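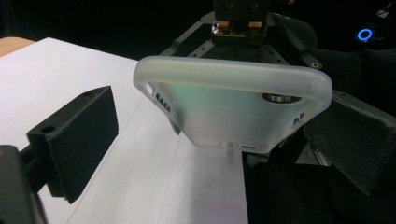 Reading a home barometer

Set the instrument before relying on it. A barometer shipped from the factory reads station pressure, and forecasts are given as sea-level pressure. At Urbridge, elevation 800 feet, the two differ by nearly an inch of mercury.

1. Hang it on an inside wall, out of direct sun. Temperature swings move the needle on cheaper aneroid units.

2. Look up the current sea-level pressure from the nearest airport station. Pick a calm day – readings drift too quickly when a front is passing.

3. Turn the adjusting screw on the back in small steps until the needle matches. Tap the glass lightly between turns.

4. Move the brass marker over the needle. Check again in 3 hours.

A fall of 2 millibars over that period is worth noting. A faster fall usually means wind, and often rain within the day. A slow rise after rain points to clearing.

Digital units

The Sidon 3367 asks for elevation at setup and does the correction itself. Enter feet or meters, but check which one the display shows first. It loses the setting when the batteries are pulled, so write the number inside the battery door.

Recheck any barometer in December. Cold, dense air makes an error in the elevation setting easier to spot.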